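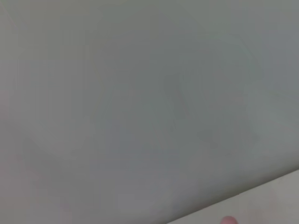
Ticket 520: wrist camera feed drops to grey when the arm reaches low
Opened by: Seraina Ammann
Project: Bukora (student robotics club)
Status: open

Hi Remo, me again, sorry! The detector loses every target once the arm gets down near the work surface. Up high it's fine, then the confidence falls off a cliff and the planner just sits there sulking.

What I've tried so far:

Restarted the camera node. Same thing.

Swapped the USB cable for the one Corina keeps in her drawer (I'll put it back, promise). No change, but the old cable was pretty dodgy so I've binned it.

Logged a whole run, 1716 frames. The trouble starts roughly 200 frames from the end, right when the final approach kicks in.

Locked exposure and white balance. Colours wander less now, still no detections.

My best guess is we're simply too close for the lens to focus, and the detector's got nothing to grab onto. Benedikt reckons the approach offset got halved in his last merge, so I'm rolling that back tonight.

Update, 2020-08-23: rolled back, two runs done, one good and one not. Can you check the offset in your branch before I touch anything else?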